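Astley Hall Room Rental: Frequently Asked Questions

Who may rent a room?
Any resident of Hadorton aged 18 or over may apply. Groups based outside the town pay the visitor rate.

How much is the deposit?
The deposit is $300 for all rooms. It is returned within two weeks if the room is left clean. 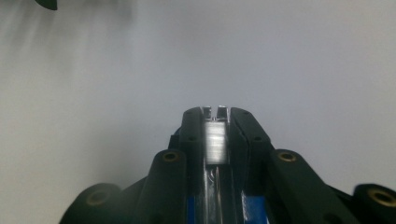

May we hang items on the walls?
Removable hooks are allowed. Nails, screws and tape are not. Damage is charged against the deposit.

When can we book for next year?
Bookings open in April. Apply at the front desk or call extension 221.

Can a booking be moved?
Yes, once, with ten days' notice in writing.

Last updated 19/09/2021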